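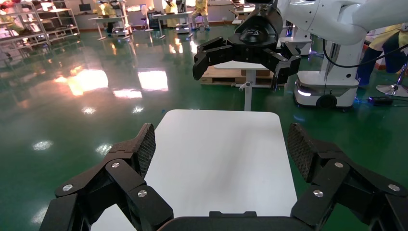

Tonantzin Bautista wrote in to say that a floor coating review done the week after application is worthless, that every two-part kit looks fine at that stage, and that the only results worth printing are the ones taken after a floor has carried loads and been mopped by people in a hurry. The point is accepted. The coating reviewed below went down in January and was inspected again for this write-up.

Tellero Two-Part Floor Coating, Gloss, Dark Green
Reviewed by Montserrat Mendoza
May 17, 2023

Price as tested: $311 per kit
Rated coverage: 500 square feet per kit, single coat
Supplied: resin, hardener, mixing paddle, etching powder, printed instructions

Surface and preparation

The test slab is steel-troweled concrete, uncoated, with old oil marks near the door and one repaired crack. Tellero specifies degreasing, etching, two rinses and a full dry before coating. The etching powder dissolves easily but is too weak for troweled concrete. After the first pass, water still beaded on the densest areas. A second pass with the remaining powder helped only in part, and those areas were finished with a rented floor grinder. Anyone with a hard, smooth slab should plan on grinding from the start and leave the powder in the box.

The instructions give a maximum moisture reading but do not say which type of meter it applies to. We taped down plastic sheet overnight, found no condensation under it, and went ahead.

Mixing and application

The resin can is underfilled on purpose so that the hardener can be poured straight into it. The idea is sound, though the headroom is tight and the supplied paddle throws material over the rim at anything above low speed. We moved to a clean bucket for the second kit and had no further trouble. The paddle is also too short to reach the bottom corner of the can without the drill chuck touching the rim.

Working time was adequate for two people, one cutting in and one rolling. It would be short for one person on a slab this size. The mix thickens quickly if left standing in the bucket, so it should be poured out in ribbons and spread at once. A short-nap roller left fewer bubbles than the medium nap named in the instructions. Odor was moderate and cleared overnight with the door open.

The rated coverage is optimistic. The first coat soaked into the ground areas and ran out well short of the far wall. A second kit finished that coat and supplied most of the next. Buyers should price the job at two kits for any slab near the rated area, which changes the comparison with the Cludberg product considerably.

Cure

The floor took light foot traffic after 12 hours, as stated on the can. A fingernail still marked it at that point. Rolling loads were kept off for the full period given in the instructions. The coating near the door, where the slab was coldest, stayed soft longer than the rest and picked up a faint dull patch from a boot. The patch has not polished out.

Condition at inspection

Adhesion is good. There is no lifting at the crack repair or along the walls. The old oil marks have not bled through. One chip, from a dropped vise jaw, goes down to bare concrete; its edges are tight and do not flake when scraped with a putty knife.

Gloss has held up better than expected except in the lane between the door and the bench, where fine scratches are visible at a low angle. Dark green shows pale dust readily, and drywall dust worst of all. It hides rubber marks well. The gray version would reverse both of those.

Traction is the weak point. With water on it the surface is slick enough that we would not use it near a sink or an outside door without the anti-slip additive, which Tellero sells separately and does not mention on the front of the box. The additive cannot be applied to a cured floor without sanding and recoating.

Comparison

The Ismail single-part floor paint we used previously costs far less and needs no mixing, but it peeled under tires and softened under brake cleaner. The Tellero coating was unaffected by brake cleaner wiped off promptly. Cludberg's kit includes the anti-slip grit and a proper spiked roller, and its instructions are clearer. Its finish is less even. We have not tested the Huvanano coating.

Rating

Finish: very good
Adhesion: very good
Coverage against claim: poor
Instructions: fair
Wet traction without additive: poor

Recommended for dry indoor slabs that have been mechanically ground. Order the additive at the same time as the kit.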